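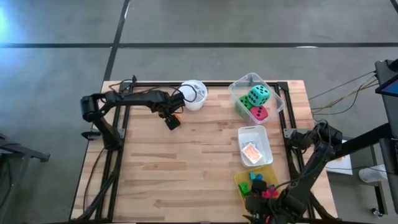
Chapter 4
What a Survey Can't Tell You

Most readers trust a number more than the person who gives it to them. They shouldn't. When the town of Iltwood reported that 54 percent of households wanted a new bus line, few people asked who had been left out. The forms went to 573 homes and 152 came back - mostly, we suspect, from people who already rode the bus. This chapter looks at who answers, who stays silent, and how the wording of a question can tilt the result. Keep the Iltwood form handy. You will need it for Section 4.2.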